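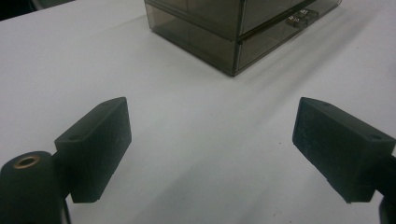
Small drawer boxes are the easiest way to keep screws, fuses, buttons and spare batteries in one place, and they only stay useful if you can tell what is in each drawer. Clear plastic shows you everything, including the mess. Opaque plastic hides the lot. A smoked, see-through box with one drawer section above another sits between the two, and you can still make out the partitions through the walls. It does need labels, and tiny print is no use from across a table. Write in capitals with a thick pen and keep it to one word if you can.

Sorting the contents

Tip everything out on a tray with a rim. Throw away bent screws, dead batteries go in the recycling tub, and anything you can't name goes in a jam jar for six months. If you haven't needed the jar by March, empty it.

Put heavy things in the bottom drawers. A box with 300 wood screws at the top will tip forward when you pull the drawer right out. I keep 150 screws of each common size and leave the rest in the packet on the shelf.

Cleaning

Take the drawers out and wash them in warm water with a drop of washing-up liquid. Don't use the dishwasher, as thin plastic can warp and then the drawers stick. Dry them with a soft cloth. Kitchen paper leaves fine scratches on tinted plastic and they show up badly under a lamp.

For smudges on a white table, a damp cloth and a little bicarbonate of soda will do. Rub lightly, wipe again with clean water, then dry.

Drawers that stick

Look for a screw or a bit of grit behind the drawer first. If the runner is clean, rub a candle end along the bottom edge of the drawer and slide it in and out a few times. Oil collects dust and makes it worse.

Labels that fall off

Wipe the front with surgical spirit and let it dry before you stick anything on. Paper labels last longer with clear tape over the top, folded round the edge of the pull.

Last updated August 17, 2022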